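Warnora Padded Bench, gray

I bought two of these for our shop in Prallville after my old folding table finally gave up, and I liked them so much that we now sell them! It's 68 inches long and 20 deep, so it fits under most windows.
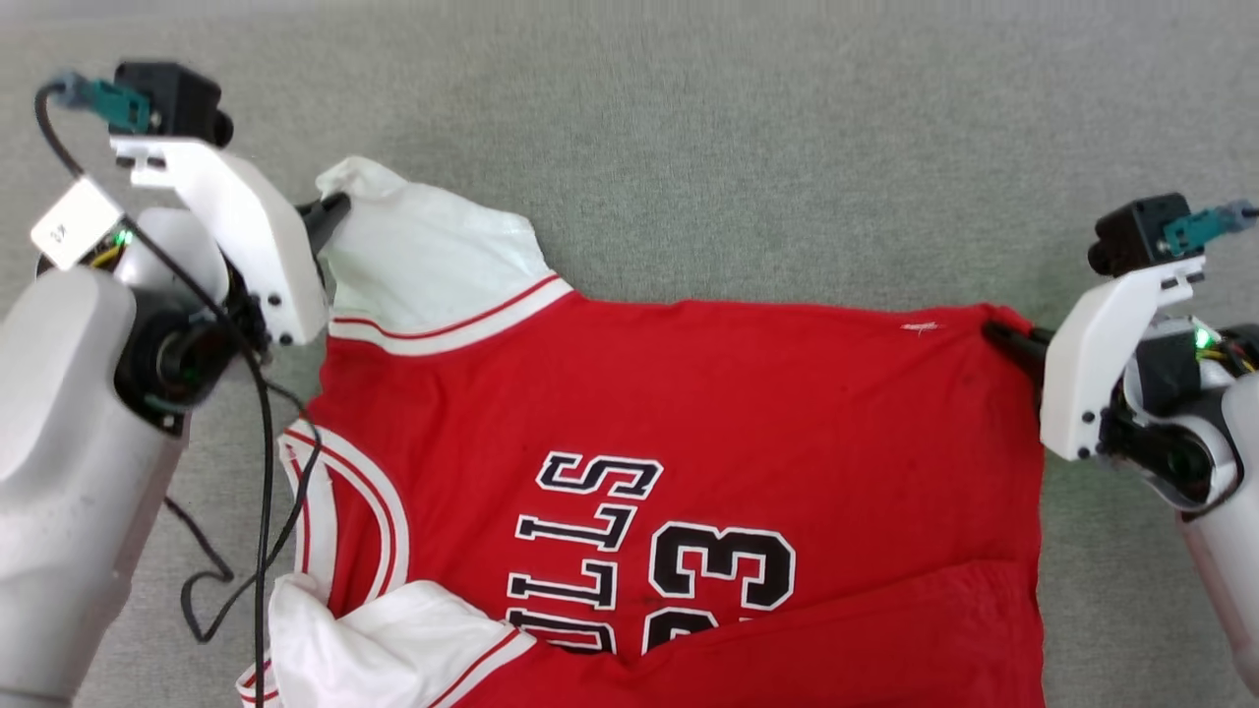
Folding shirts is what I use mine for most (we do team laundry for half the town). The cover is a fine gray weave, and a red basketball shirt with white sleeves shows up nicely against it, so I don't lose track of a sleeve. I brush the lint off every night around closing and that's it.
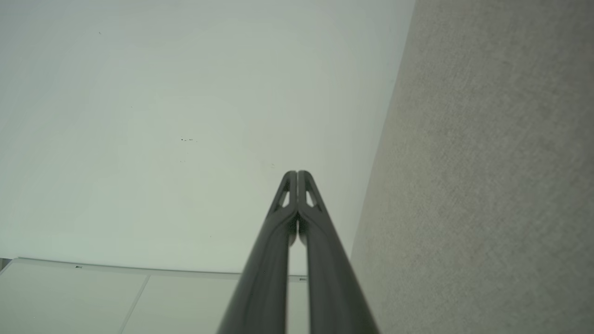
Yu makes the cover and Uvaritz does the padding, which is firm but still fine to sit on for a whole phone call. My only gripe is that the cover takes some tugging to get back on after a wash. Give yourself 20 minutes the first time.
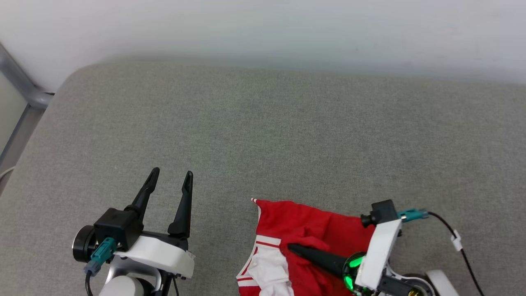 It ships flat with 4 legs and a little wrench, and you can add a spare cover at checkout. Get the spare, I wish I had. More gray ones are coming in February.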